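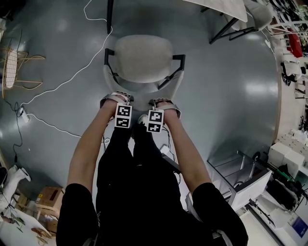

Most arguments in our workshop about the handheld gripper build have been arguments about jaws. The jaws are the part people touch, so the jaws get redesigned. In February we were on the eighth jaw profile, and the recordings were no better than they had been with the third. My view is that a small shop building this kind of rig should freeze the mechanical end early, even if it is mediocre, and spend the remaining effort on markers, timing and the floor.

The rig is a pair of hand-operated grippers with printed jaws. Each has a flat plate on the back carrying two square markers, one over the other. A head camera sees the plates, software recovers the pose of each plate, and the pose of the jaw follows from a fixed offset. The recorded paths are later replayed on the arm that Rocío Flores has been assembling on the bench at Nultolville.

The fixed offset is the weak link, and it has little to do with the shape of the jaw. Our plates were first held on with two screws in slotted holes. Slotted holes were convenient for assembly. They also allowed the plate to rotate by a small angle each time somebody set the gripper down hard. The jaw tip sits 160 mm from the plate center. One degree of rotation at the plate is nearly 3 mm at the tip, and 3 mm is enough to miss the edge of a seat cushion or to close on air beside a cable. We replaced the slots with round holes and a dowel pin. The work took one evening and did more for replay than the previous four jaws combined.

The second neglected item is marker size. The obvious choice is to make the plate small so that it stays out of the way. A marker that covers few pixels gives a poor estimate of tilt, and the estimate can flip between two solutions when the marker is nearly square to the camera. Two markers on one rigid plate help if they are solved together as one object. Solved separately and averaged, they help much less, and one bad solution pulls the average with it. Kirsten Hviid argued for a single large marker on the grounds that the code would be shorter. She was right about the code. I still prefer two, because a sleeve or a thumb that covers one usually leaves the other readable.

Printing deserves a sentence or two. Glossy laminate on a marker reflects the ceiling lights, and at certain angles a black block reads as white. Matte paper glued to the plate with spray adhesive is adequate. Measure the printed square with calipers and enter the measured value. Our printer scaled an 80 mm sheet layout down without saying so, and every distance in the first 67 recordings was wrong by the same proportion. Those could be corrected afterward. A loose plate could not have been.

The floor is the third item, and the one on which I have had the least success in persuading others. Shared workshops have shiny floors, power strips, leads and furniture that belongs to several groups. A person handling a chair with a gripper in each hand is looking at the chair and has no free hand. We now walk the area before recording and decide which leads can be moved to the wall. I would go further and tape a boundary, but this was voted down on the reasonable ground that the Diltham group uses the same floor for layout work. Reflections remain a problem. Patches of ceiling light on a polished surface do not move with the floor as the camera moves, and any tracking that relies on floor features will be misled by them. We mask the brightest regions, with mixed results.

The case against my position is a fair one. Rocío points out that a bad jaw teaches bad habits. If the jaw slips on fabric, the operator compensates by squeezing early or approaching from below, and that compensation goes into the data. She would keep improving the jaw until it holds upholstery as well as it holds a wooden block. I accept that the first two profiles were unusable for this reason. After that, the gains were within the variation between operators, and every change of jaw made the older recordings harder to combine with the newer ones. A consistent jaw with known faults is easier to work with than a series of slightly better ones.

The current profile is frozen until the arm has replayed a full set of chair tasks. The drawings are in the Starnus folder, including the dowel hole positions. Anyone printing a replacement plate should use the revision with round holes and delete the slotted one from their own machine.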